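[cellule-main] Re: Gaine du pouce et remise à zéro après démontage 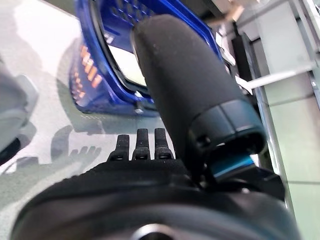 Bulletin de la liste, n° 70, page 3

Bonjour à toutes et à tous,

Je réponds à la question de lundi sur la main de la cellule Osmont. Je m'excuse d'avance pour mon français, je relis toujours deux fois mais il reste des fautes.

Le message initial, pour ceux qui ne l'ont pas reçu :

> Bonjour,
> Nous avons remplacé la gaine du grand doigt sur notre main, montage
> Emthorpe. Depuis, la fermeture sur le bord d'un bac n'est plus
> régulière : le doigt arrive trop tôt et il pousse le bac au lieu de
> le prendre. Le codeur donne 1 614 à l'ouverture complète. Est-ce que
> c'est normal ? Faut-il refaire toute la calibration, ou seulement
> le zéro de ce doigt ?
> Merci d'avance.
> Atelier Guillot

À mon avis, il ne faut pas encore toucher à la calibration. Chez nous, en avril, le même défaut venait de la position de la gaine. Si elle descend trop bas, elle se coince sous le bord de la bague noire et le doigt ne revient pas tout à fait en arrière. Le codeur lit alors une ouverture qui n'est pas la vraie ouverture.

Je procède dans cet ordre :

Couper la puissance de la main, mais laisser l'alimentation du codeur. Ouvrir le grand doigt à la main, sans forcer, jusqu'à la butée. Noter la valeur.

Desserrer la vis de la bague, remonter la gaine de 2 mm, resserrer. Pour le couple de serrage, je suis la fiche de montage et je n'ajoute rien, car le filetage est fragile.

Ouvrir de nouveau jusqu'à la butée et comparer les deux valeurs. Si l'écart est de quelques points seulement, la gaine n'est pas la cause et je passe au zéro. Si l'écart est grand, je refais l'essai avec le bac avant toute autre chose.

Pour l'essai, nous utilisons un bac bleu ajouré, posé sur la table claire. Le bord épais est un bon test, parce que le doigt doit passer par-dessus sans le toucher. Je regarde l'image de la caméra du poignet pendant que la main avance lentement. On y voit bien le bout du grand doigt, la bague et la bande bleu-vert juste au-dessous, donc on peut suivre un glissement de la gaine sans arrêter la cellule.

Concernant la poussière : le revêtement mat du doigt retient de petits points clairs, cela se voit aussi chez nous. Je passe un chiffon sec, jamais de solvant. Avec l'alcool, la mousse a durci au bout et il a fallu la changer.

Si le zéro est vraiment perdu, il suffit de refaire celui du grand doigt dans le menu Zedport, axe par axe. Les autres doigts gardent leurs valeurs. La procédure complète nous prend quelque 70 minutes et je la réserve au changement de carte.

Pouvez-vous envoyer la valeur lue après le déplacement de la gaine, et dire si votre bague a une vis ou deux ? Il existe les deux versions, et la réponse change un peu pour le remontage.

Cordialement,
Maintenance de la cellule Osmont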